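Progress report to the Barnier small grants desk
Udia sorting and stacking kit, June

Hi again! This is our second report, so I'll skip the long introduction and get to what your money has been doing.

Where we are

The kit is nearly settled. When I last wrote we were still arguing over the tray the pieces get played on, and I'm glad to say that's over. We went with plain gray walls and a gray floor, partly to keep the cost down and partly so the colored pieces stand out (blue and green look great against it, and the black parts are fine too as long as the light is decent). The first sample from Yordanov had a glossy floor and I sent it back the same afternoon.

The blue cups came in early, hurray. We ordered 41 and I've kept two on my own desk for checking colors against later batches. They taper a bit toward the base, so they'll stack, but they tip over more easily than I'd like on a slope. I want to try a slightly heavier one before we commit to the big order.

The shape block has been the slow one. I wanted big chunky pockets that a small hand can find without looking, plus a few fiddly ones for the older kids, and every time we moved one pocket it crowded another. The version we have now has the star, the hexagon, the bridge shape and a mix of round and square holes, and I'm happy with it. Drirnix wants to round off the top edges a little more, which I've said yes to if it doesn't add a week.

Money

Spent so far: $1,606, mostly the block and the tray.
Left to spend: $1,191, which I'd like to put toward the heavier cups and the printed activity cards.

I did go over on shipping. The trays are bulky and I underestimated the box size, so I took it out of the card printing line and we'll do those cards in two colors instead of full color. If you'd rather I moved it from somewhere else, just tell me and I'll redo the sheet.

What the pieces look like now

The cup, the square plate, the block and the black holder, all in gray surroundings:

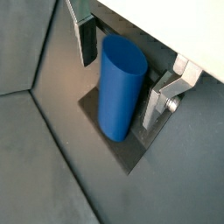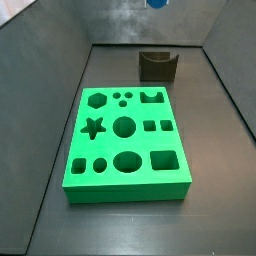
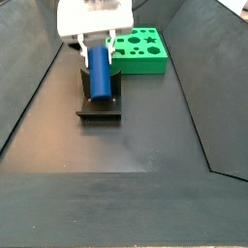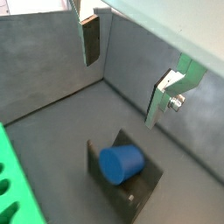 Still to do

Pick the cup weight. I've asked for two samples and should have them before the next report.

Decide on the plate. It's dark and flat and I like it, but I keep going back and forth on whether the raised lip should be taller. A taller lip would help keep a cup from rolling off when it's on its side, and it would also make the plate harder to slide things onto. Opinions welcome!

Finish the activity cards. The text is drafted for the easy set, the harder set is still a pile of notes, and I need to cut both down because I get wordy (you've noticed).

Send you a full kit. I'd like you to have one in your hands before we order the rest, so please let me know which office it should go to.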